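库森纳德行车记录仪用户手册
第三章 事故发生后的录像保全与导出 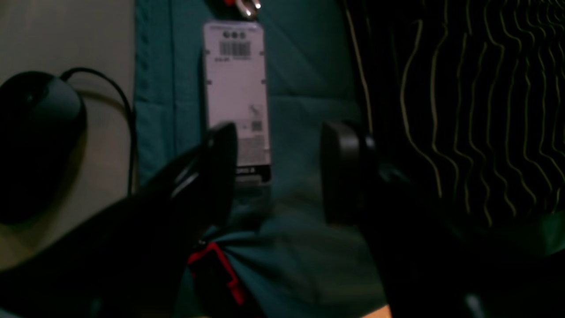

本章适用于已按第二章完成安装和首次通电的设备,内容包括碰撞后的紧急锁定、现场操作顺序、录像导出、向警方或保险公司提交,以及锁定文件的清理。第二章中的接线步骤不再重复。

本章所说的“事故”包括与其他车辆、行人、骑行者、动物或固定物发生的任何接触,也包括您作为目击者看到的碰撞或肇事逃逸。

3.1 录像文件的类型

设备把录像分为三个文件夹保存。

循环录像:点火后自动开始,每段三分钟。存储卡写满后,最早的片段会被覆盖。

紧急录像:碰撞感应器触发,或按下机身右侧的锁定键后生成。紧急录像包含触发时刻所在的片段和前后各一段,不会被循环录像覆盖。

停车录像:熄火后由震动触发,仅在接好常电线并打开停车监控时可用。

注意:紧急录像文件夹写满后,设备会发出三声短促提示音,屏幕显示“锁定区已满”。此时新的碰撞片段只能存入循环录像文件夹,有可能被覆盖。清理方法见3.7节。

3.2 行车前检查

长途出行或夜间行车前,请检查以下各项。

1. 指示灯为绿色常亮。红色闪烁表示没有存储卡或存储卡出错。
2. 屏幕右上角的日期和时间正确。时间不准的录像在事故调查中可能需要另行核对。
3. 镜头前的玻璃没有雾气、贴纸和反光物。
4. 支架锁紧,用手轻推机身时不晃动。
5. 需要录音时,麦克风图标上没有斜线。

如果车辆曾断开电瓶,请重新设置时间。进入“设置”,选择“日期与时间”,再选择“卫星校时”,在露天处等待图标停止闪烁即可。地下车库内无法校时。

3.3 事故现场的操作顺序

警告:人身安全优先。有人受伤时,请先停车、开启危险报警闪光灯、拨打当地急救和报警电话,之后再操作记录仪。不要在行驶中操作菜单。

1. 将车辆停稳,拉起驻车制动。
2. 打开危险报警闪光灯,按当地规定在来车方向放置三角警示牌。
3. 拨打急救和报警电话,说明道路名称、行驶方向和最近的路口或里程牌。
4. 按一下锁定键。屏幕出现锁形图标,表示当前片段已保护。感应器已经自动触发的,也请再按一次。
5. 让设备继续录制,不要马上熄火。现场其他车辆的驶离、救援人员到达的时间都可能有用。
6. 如有燃油泄漏、冒烟或焦味,应立即熄火并离开车辆。设备断电后会用内置电容完成最后一段的写入,过程需要几秒。
7. 确认录像已锁定后,再按3.4节取出存储卡,或留待警方到场后处理。

锁定键请短按。长按会关闭设备。

如果您是目击者,没有与任何车辆发生接触,感应器一般不会触发。请在安全的前提下尽快按锁定键。从事件发生到按键之间隔得越久,需要保护的片段就越可能落在锁定范围之外。遇到这种情况,请在停车后进入“回放”,找到对应时间的循环录像,手动加锁:

1. 在“回放”中选择“循环录像”。
2. 用上下键找到事件所在的时间。
3. 按菜单键,选择“加锁”。
4. 对前后两段重复同样的操作。

注意:对方车辆离开现场时,请勿驾车追赶。镜头没有拍清车牌的,可以口头说出车牌、颜色、车型和去向,麦克风会一并录下。录音功能须事先打开。

3.4 取出存储卡

1. 长按锁定键,直到屏幕显示“正在保存”。
2. 等待屏幕熄灭、指示灯完全不亮。
3. 用指甲轻按卡的边缘,听到轻响后松开,卡会弹出。
4. 将卡放入随机附带的硬壳卡盒。
5. 在卡盒标签上写明日期、地点和车牌号。

警告:指示灯亮着时取卡,可能损坏最后一段文件,严重时整张卡无法读取。

如车辆将被拖走,请在拖车到达前取出存储卡,或向拖车公司书面说明车内有记录仪。常电线接通时,设备在拖运过程中可能因震动产生大量停车录像,并占满停车录像文件夹。建议同时拔下电源插头。

3.5 导出录像

推荐使用电脑和读卡器导出。手机应用也可以导出,但速度较慢,且默认下载的是压缩版本。

用电脑导出:

1. 将存储卡侧面的写保护开关拨到锁定位置。使用微型卡时,请先装入带开关的卡套。
2. 把卡插入读卡器。
3. 打开名为EVENT的文件夹,按时间找到所需文件。
4. 把文件整个复制到电脑,不要剪切,不要改名。
5. 同时复制同名的数据文件。车速、位置和碰撞力度保存在该文件中,缺少它时播放软件只能显示画面。
6. 打开复制后的文件,从头到尾播放一遍,确认画面和声音完整。
7. 再复制一份到另一个存储设备上。

用手机应用导出:

1. 在设备上打开无线连接,图标变为蓝色。
2. 在手机的无线网络列表中选择以KUSENARD开头的名称。
3. 打开应用,进入“紧急录像”。
4. 选中文件,点“下载”,画质选“原始”。
5. 下载期间保持应用在前台,手机与设备的距离不超过六米。

注意:电脑提示“需要格式化磁盘”时,请选择“取消”。格式化会清除卡上的全部录像。出现该提示的卡请停止使用,换一张卡继续行车,并联系服务中心。

3.6 提交给警方或保险公司

各地对行车录像的提交方式规定不同,请以经办人员的要求为准。以下是通常需要准备的内容。

提交给警方时:

1. 先说明您持有录像,询问是提交文件副本还是原始存储卡。
2. 提交原始存储卡的,事先按3.5节留好副本,并索取收据。收据上应有案件编号、经办人和接收日期。
3. 通过网页上传的,上传后记下页面显示的编号。
4. 如果设备时间与实际时间有偏差,请如实说明偏差是快还是慢。不要自行修改文件时间。
5. 在案件结束前保留副本。

提交给保险公司时:

1. 报案时说明有录像,并提供事故的日期、时间和地点。
2. 提供碰撞片段和前后各一段。只提供剪辑后的几秒画面,对方通常会再次要求补交。
3. 车内谈话与事故无关而您不愿提供的,请先询问理赔人员能否提交静音副本。原始文件应保持不变。

注意:不要对文件进行裁剪、加字幕、调亮或转换格式后作为原件提交。需要把画面调亮以便查看时,请另存一份,并在文件名中写明“处理后”。

注意:涉及人员伤亡的录像,请勿在调查结束前上传到社交网络或转发到聊天群。画面中可能出现伤者的面部、其他车辆的车牌和住宅门牌,公开传播可能违反当地法律,伤者家属也可能尚未接到通知。

填写事故说明时,可参照下面的格式。样例中的人名和地名请换成实际内容。

事故日期:2021-10-04
地点:洛克耶路由西向东车道,近弗利斯伍德路口
记录人:马拉蒂·瓦里尔
其他当事人:阿提拉·韦赖什
设备时间是否准确:准确
录像文件:紧急录像,共三段
存储卡去向:原卡交警方,副本自存

3.7 清理锁定区

锁定的文件不会自动删除。请在相关案件和理赔都结束后再清理。

1. 停车,保持设备通电。
2. 进入“回放”,选择“紧急录像”。
3. 选中不再需要的文件,按菜单键,选择“解锁”。
4. 解锁后的文件会移入循环录像文件夹,随后按正常顺序覆盖。
5. 需要立即删除的,选择“删除”,再按一次确认。

锁定区经常写满,多半是感应器灵敏度过高。路面颠簸、关车门和经过减速带都可能触发。请进入“设置”,选择“碰撞感应”,由“高”调到“中”。调整后请在常走的路线上试行一次,查看是否仍有误触发。不建议选择“关闭”,关闭后只有手动按键才能生成紧急录像。

停车监控有单独的灵敏度选项,两者互不影响。

3.8 事故后重新使用设备

较严重的碰撞之后,请先检查设备再继续使用。

1. 查看镜头有无裂纹,支架胶垫有无脱开。
2. 更换挡风玻璃后,支架必须使用新胶垫。旧胶垫揭下后不能再用。
3. 新胶垫贴好后静置二十四小时,再装上机身。
4. 装入另一张存储卡,在设备上格式化。
5. 通电后录制一段,回放检查画面是否水平、声音是否正常。
6. 按一次锁定键,确认紧急录像文件夹中生成了新文件。

机身外壳变形、内置电容鼓起或有异味时,请停止使用,不要自行拆开。

3.9 常见问题

按了锁定键,文件夹里却找不到文件。
请检查存储卡是否为最高支持容量以内的产品,并确认按键时指示灯为绿色。指示灯为红色时设备没有在录制。

录像中车牌看不清。
夜间对方车灯直射、雨天和较高的相对车速都会影响画面。请逐帧查看前后片段,车辆靠近或转向时的画面往往更清楚。播放软件中按右方向键可前进一帧。

片段之间缺少一两秒。
请先在设备上格式化存储卡(格式化前导出需要的文件)。仍有间断的,请更换高耐久型存储卡。

警方要求提供设备说明。
型号和序列号印在机身底部。服务中心可以出具一份书面说明,内容包括文件命名规则和时间来源,申请时请附购买凭证。

误删了紧急录像。
立即关闭设备并取出存储卡,不要再录制任何内容。服务中心可以尝试恢复,不保证成功。

3.10 服务与支持

事故录像的读取和恢复由巴特伯格服务中心受理。寄送存储卡时请使用硬壳卡盒和可追踪的邮寄方式,并在包裹内附上联系人、电话、事故日期和所需片段的大致时间。寄送前请先登记,取得受理编号后写在包裹外侧。警方已要求保留原卡的,请先征得经办人员同意再寄出。

停车监控的接线和低电压保护设置见第四章。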